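How I Got My Clarinet Practice to Stick (and How You Can Set Yours Up)

I started clarinet again last November after a very long break, and by very long I mean I still had reeds in my case from high school. Please don't play those. I tried one and regretted it for the rest of the afternoon.

A few people have asked how I fit practice around a job and two kids, so I'm writing out my whole routine. It works for clarinet, but my neighbor Seidu Atinga uses pretty much the same thing for trumpet, and he sounds great through the wall these days.

What you need

Your instrument, a metronome (any free app is fine), a pencil, a notebook, and something to hold your music at eye level. For ages I propped my book on the bed and hunched over it, and my neck let me know. Get a stand! Used ones are cheap and they last forever.

Step 1: Pick your time and guard it

Mine is right after dinner, before anyone asks me for anything. I do 20 minutes. I know that sounds tiny, but I used to plan for an hour and then skip it four nights out of five, so the short version wins by a mile. If you feel like going on when the time is up, go on. If you don't, put it away and be done.

Step 2: Set the stand properly

Stand the way you plan to play, instrument up, and look straight ahead. The middle of the page should be a little below your eyes. If you have to drop your chin to read the bottom line, raise the desk. Then tilt it back until the light doesn't bounce off the paper. Tighten the knob on the post, but gently - mine stripped from too much muscle and I had to order a new one.

If you wear reading glasses, check the distance too. I had mine an arm's length away and kept leaning in without noticing.

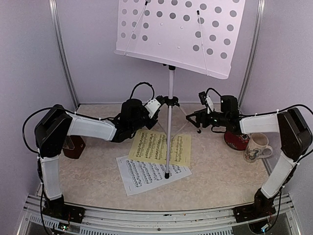 Step 3: Long tones, even though they're boring

Pick a comfortable low note and hold it for as long as it sounds good. Then move up one note and do it again. I spend maybe a quarter of my time on these and I grumbled about it for the whole first month, and then one evening I played a slow tune and my sound didn't wobble at all. So now I grumble less.

Listen for the start of the note. If it pops or squeaks, try a little less tongue before you go blaming the reed (though sometimes it really is the reed).

Step 4: One scale, slowly

One! I used to race through all the scales I half knew and learn none of them. Choose one for the week, set the metronome slow enough that you're almost annoyed, and play it up and down. When you can do it cleanly a few times in a row, nudge the speed up two clicks. If it falls apart, go back down. You'll be going back down a lot, and that's fine.

Step 5: Fix two measures

This is the part that changed my playing the most. Take your piece, find the spot where you always stumble, and draw a bracket around 2 measures with your pencil. Only work on those. Play them slowly, play them in a silly rhythm, play them starting from the last note and adding one before it each time. Then play the measure before and run right into them, because getting in is usually the hard bit.

Don't start from the top. I know you want to. The top is already good, that's why you like it.

Step 6: Play something fun

Last few minutes, whatever you want. I have a battered folk song book I bought around 2000 and I open it anywhere. My younger one has started requesting songs from the hallway, which I pretend to find annoying.

Step 7: Write down one line

Just one line in the notebook: what you worked on and where to begin tomorrow. Mine say things like "bar 14, left pinky, slower." It saves so much dithering the next evening.

If you miss a day

Skip it and carry on with the next line in your notebook. Don't double up to make up for it, I tried that and got a sore lip and a bad mood.

Next time I'll go through cleaning and swabbing, and what to do about a sticky G sharp key. Mine is sticking as I write this, so I'd better go find the cigarette paper.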